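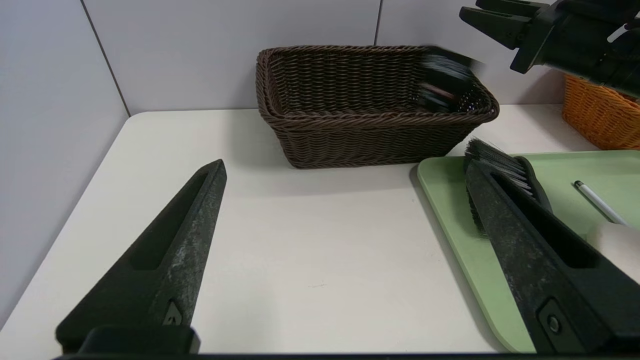

The sorting table at Hernano, seen from a wrist camera. Brown basket at the back, green tray on the right.

Come and help us teach Tument to tidy up

We're a small shared workshop called Hernano, tucked in behind the old feed store, and for a good while now a handful of us have been building a two-armed robot named Tument. It started as one arm on somebody's kitchen counter, then it was two arms on a bench nobody could use for anything else, and now it has its own corner with a white table and plain gray panels (which we painted twice, the first gray being closer to lavender once it dried). We love this machine more than is probably sensible, and we'd like some new people to come and work on it with us!

What we're after is people to drive the arms. You sit in a chair next to the table, hold a pair of hand controls, and pick up ordinary household things and put them where they go: brushes, pens, whatever turns up in the donation box that week. The robot copies your hands, and everything it sees and does gets saved so that later on we can train it to do the job by itself. We've got plenty of recordings of ourselves doing this, and that's part of the trouble. We all reach for things the same way by now, and Tument has picked up our bad habits along with the good ones. We need fresh hands, left-handed people very much included.

You do not need to know anything about robots. You don't need to code, solder, or own a single screwdriver. If you've ever put away groceries with somebody else's kids running around your feet, you already have more patience than the work calls for. The controls feel strange at first, a bit like writing with a pencil taped to a broomstick, and then somewhere in the first session your hands settle down and it gets to be rather fun.

A session lasts 2 hours, with a break in the middle for coffee and whatever has been baked. We're asking each person to come for 6 sessions, spread out however suits you, starting in April. Evening sessions begin at 6:30, and there's a morning one at 9:00 for folks who work nights or just like mornings. We have places for 23 people in all. If you can only manage a couple of sessions, write to us anyway and we'll see what we can do.

We can pay a little. It's $39 a session, handed over at the end of each one, and it comes out of a small grant from Jetance, the parts shop across the lot that has been very good to us over the years. It won't make you rich, but it should cover your gas and a decent supper.

A few practical things. You should be 18 or older. You'll be sitting for most of the time, though you're welcome to stand if your back prefers it, and the chair goes up and down. The door is level with the parking lot and wide enough for a wheelchair, and the restroom is on the same floor. Please leave dangly bracelets and long scarves at home, and tie back long hair. The arms move slowly and there's a big stop button within reach, but we're careful people and we'd like to stay that way. One of us will be with you the entire time.

The cameras sit on the arms and point at the table, so what they record is mostly grippers, baskets, and clutter. Your hands on the controls aren't filmed. We plan to share the recordings with other home builders through Org, the little online library where a lot of us swap files and advice, and we'll go over a one-page consent form with you before you start. Read it slowly, ask us anything, and take it home overnight if you'd like to.

We'd also be glad to hear from anyone who wants to help on the building side. The gripper fingers take a beating and we're forever filing, refitting, and swapping them out. There's cable routing to be redone on both arms, and the shelf where we keep the objects badly needs someone with a label maker and strong opinions. That part isn't paid, I'm sorry to say, but you'd get a key to the workshop, use of the tools, and a shelf of your own for whatever you're making.

To sign up, stop by during open hours and ask for the Tument sheet at the front desk, or send a note through the contact page on our site with "Tument" in the subject line. Tell us which times suit you, whether you're left- or right-handed, and whether there's anything you can't eat. We'll write back within a few days to set up your first session.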